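Jarer Soft Goods Handling Kit
Grippers / Accessories / Practice kits
Item no. 1625

Contents: 3 sets of finger pads, torque driver, setup card, practice guide (printed, English), inspection log
Finish: matte black
Ships from: Zerska warehouse
Page updated July 8, 2021

Overview

The Jarer kit is for teams that use a two-finger gripper to pick up bags, clothing and other items that change shape when held. It includes replacement finger pads and the written handling practice we use in our own shop. The pads can be bought alone, but most first orders are for the full kit.

The guide was written by Grethe Hallgrímsson and checked on site by Ignacio Achterberg. It does not replace your own risk assessment or the manual for your arm. Where the guide and your site rules differ, follow the stricter one.

Before the first run

Fit the pads with the driver supplied and mark the screws. Write the pad set number in the log. Set the grip force with the item you plan to handle - a foam block will give you a setting that is too high for thin cloth.

Agree on who holds the stop button. That person does not load items, take notes or answer the phone while the arm is powered.

Handling rules

Grip the body of a bag where there is enough cloth to fill the gap between the fingers. Keep straps and loop handles clear of the fingers and of any rail, hook or bracket nearby. Tags and trim should stay outside the grip.

Inside a wardrobe or on a shelf, use the reduced speed setting for the whole approach. Panels and rail mounts are fixed obstacles and belong in the cell map, including the small ones. Teach the way out before you teach the way in. 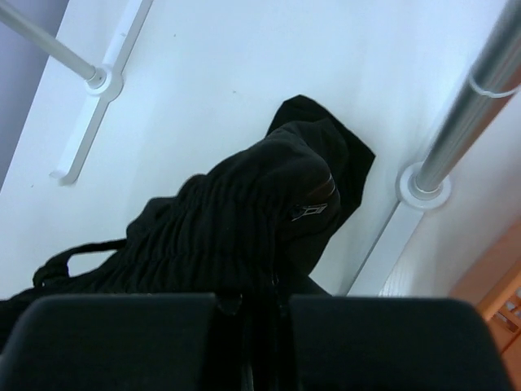
If an item catches, stop the arm and free the item by hand with the power off. Do not raise the force to pull it loose. Log the stop even when there is no damage, and give the pad set number with it.

Inspection and replacement

Check the pads at the start of each shift. Wipe them with a dry cloth. Replace a pad when the texture has worn smooth or an edge has lifted, and replace both sides together. In our shop a set lasts roughly 100 hours on heavy fabric.

Ordering

Replacement pads are sold in pairs. For older Plustix mounts, ask for the adapter plate, which is not in the kit. Fit questions go to Salma Fawzy at the parts desk.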